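Flekwood Releases Kidbridge 7, a Task Planner for Computer Disassembly Cells

Reading time: 4 min
Last updated: August

Flekwood today released Kidbridge 7, a new version of its planning and control software for robot cells that take apart and rebuild desktop computers. The release is available now to existing license holders and will open to new customers later this month.

Kidbridge sits between a cell's cameras and its arm controllers. It takes a model of the computer on the bench, works out which parts can be reached and in what order, and sends the motions to the arms. Earlier versions needed an engineer to write the order of steps by hand for each case type. In version 7 the planner builds the order from a parts file and updates it when the perception module reports something different from what the file says.

"A refurbisher gets a pallet of towers and they are supposed to be the same model, and then half of them have a second drive or a card somebody added," said Rok Dumitrescu, head of planning software at Flekwood. "We used to stop the cell and call a person over. Now the planner adds the extra part to the list and carries on if it has a grasp for it."

The main changes in the release are:

Replanning during a task. The planner can insert, drop or reorder steps while an arm is holding a part. A typical replan on the supplied industrial PC takes 399 milliseconds.

Contact-aware insertion. Motions that end in a slot, bay or socket now use force readings from the wrist to detect a jam. The arm backs off, shifts and tries again, up to a limit set by the operator.

Fixture frames. Parts that come out of a computer can be assigned to named positions on a holding fixture. The software keeps track of each position and uses it as the starting point when the part goes back in.

Two-arm scheduling. Cells with two arms can share one plan. The scheduler reserves space around each arm and holds one back when the other needs to pass.

Operator log. Every grasp, release and retry is written to a plain text log with the force trace attached.

The parts library shipped with Kidbridge 7 has about 4000 entries, covering memory, processors, expansion cards, power supplies, drives and drive carriers. Customers can add their own entries from a CAD file or from a set of scans.

The software was tested over the spring and summer at Flekwood's lab in Holtton and at a pilot site in Fajardo, where a refurbishing shop used it on returned office desktops. The Fajardo team asked for the operator log and for a simpler way to set force limits, and both are in the final release.

"My technicians are not programmers," said Aileen Ocampo, who manages the Fajardo shop. "They needed to see which step it was on and change a number if it was pushing too hard. The first build we had in here did not let them do that. This one does, and training a new person takes a morning."

Kidbridge 7 does not yet handle laptops or all-in-one computers. Ribbon cables and small fan connectors are still routed by hand in most cells, and Flekwood recommends keeping a person at the bench for those steps. Support for flexible cables is planned for a later version.

Customers on version 6 can move to the new release without changing hardware. Saved force limits carry over. Hand-written step files still run, but they will not use replanning until they are converted with the included tool. Licenses are sold per cell, with support included for the first year. Demonstrations can be booked through the Flekwood sales office in Holtton.

Comments

dmarsh_repair: Does the converter keep comments in the old step files? Ours are half comments.

Flekwood Support: Yes, they are copied into the notes field of each step.

P. Quill: We gave up on the retry feature in 6 because it would keep pushing on memory sticks. Will try this if the limit can be set per part and not per cell.

Flekwood Support: It can be set per part in 7.

benchtop_lou: Laptops please.
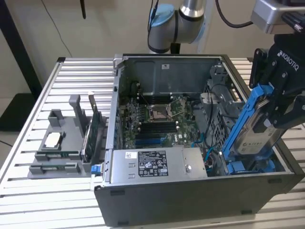 Drive handling is the part of Kidbridge 7 that changed most during testing. A drive and its carrier are treated as one object, with a single grasp and a single approach path to the bay. The gripper has the drive by its blue carrier at the side of an open Dell tower, with the processor, an expansion card and two memory modules set out on the gray 3D-printed fixture next to the case. Each of those fixture positions can be given its own frame in the software, and the planner reads them when it builds the order for reassembly.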